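Step 4. Setting your sleep hours

I left this until after pairing, and I'd do the same again. Hold the side button until the Paju chimes twice, then:

1. Turn the dial to NIGHT and press once.
2. Pick your start time. Mine's 10:30 p.m.
3. Press again to save – the ring glows amber.

Note: the hub keeps 48 hours of readings if your Wi-Fi drops, so don't panic over a gap in the chart.

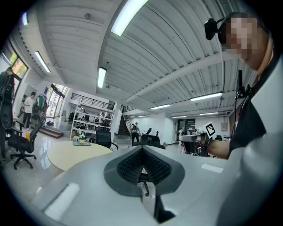 Leaning in on the right, close up.

4. Set the quiet level. I started at 24 and went down to 19 after a week, which suits my creaky old house much better.

Caution: don't pull the plug while the ring is blinking! I did that once in May and had to go back to Step 1.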